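Who gets to say "emergency"
Speaker notes, Harvey Bergeron
Carkunness public library, evening session

Before starting: check the mic, ask the back row if they can hear. Water.

Opening. Ask for hands: who has heard a public official use the word "emergency" in the past month? Leave the hands up. Now, who had to change anything about their day? Expect most of them to drop. Don't comment, move on.

I'm not going to tell you that every emergency is fake. Floods are real. When the river came over Mill Road in February, I was glad somebody had the power to close it without holding a hearing. My complaint is with what has been done to the word since.

Old meaning. Something sudden, something dangerous, something that can't wait for the normal process. All three, at the same time. The old town charter says pretty much that, in one sentence, and a child could follow it.

New meaning. Read the Driredora County version slowly: "any condition, present or anticipated, which may adversely affect the orderly provision of services." Read it again. Ask what it leaves out. A copier jam fits. A strike fits. So does a crowd outside the county building that the commissioners would like to see go home, and I'd bet that one was on somebody's mind when this was written.

Where the wording came from. The county paid a consulting firm, Nostudo, for a "resilience framework." It runs to 644 pages. I read it over the winter and don't recommend it. The word "resilience" is all over it and is never defined. "Emergency" is defined in two places and the definitions don't match. I wrote to ask which one counts. The reply thanked me for my engagement.

(If somebody asks: yes, I have the letter. It's in the blue folder.)

What changes once the word is used. Keep this part plain, people get lost.
Contracts can be handed out without bids.
Public comment can be put off.
Records requests go to the bottom of the pile.
The order lasts 30 days and the county executive can renew it alone. I could find no limit on how many times.

Pause there. Somebody usually says "but they'd never." Ask them who "they" will be after the next election.

The Darko contract. Go carefully, stick to what's in the minutes. The county declared an emergency over its phone system. Staff had been reporting trouble with that system for around seven years, by the county's own account. I don't know what you call a problem that old, but "sudden" isn't it. Under the order, Darko got the work with no other bid looked at. Maybe Darko was the best choice. Maybe the price was fair. We can't tell, and the rules that would have let us tell were the ones that got switched off.

Do not say "corrupt." I have no proof of that and I don't want the talk to be about it. Lazy is enough to worry about. A power that saves everybody a boring meeting will get used again, by nice people, in a hurry.

The other side. Give it a fair hearing. They say the old definition was too tight and officials froze up when they should have acted. I asked for a case where that happened here. I got one from another state, and when I looked it up the delay was over a missing signature. They also say courts can step in. Courts can, after the money's gone, if you can find a lawyer and the time.

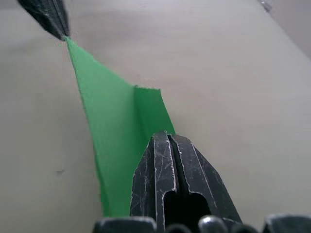
Then there's the charge that people like me are "undermining trust." I've been hearing that one a lot lately. Look at how it works. You ask what a word means, and the answer is about your attitude. If trust can't survive a question about a definition, I'd like to know what it was made of in the first place. Same goes for my side, by the way. Some people I agree with call every order a "coup." That's the same trick played from the other bench, and it makes it easier for the county to wave all of us off. Say this even if the room doesn't like it.

What I'd ask for. Go back to the charter sentence, or something close to it. Make the county executive write down what is sudden, what is dangerous and what can't wait. Any renewal goes to a recorded vote. Bids skipped under an order get reviewed once it ends, in public, with the prices shown.

Will it pass? I doubt it. The commissioners like the framework and have already paid for it. But two of them face voters this fall, and neither has been asked about it on the record. You could ask. Get the answer in writing if you can, and read it for what it leaves out.

Questions. Cut off speeches. If the phone system comes up again, point people to the minutes at the front desk. Out of the room by 9, they lock the side door.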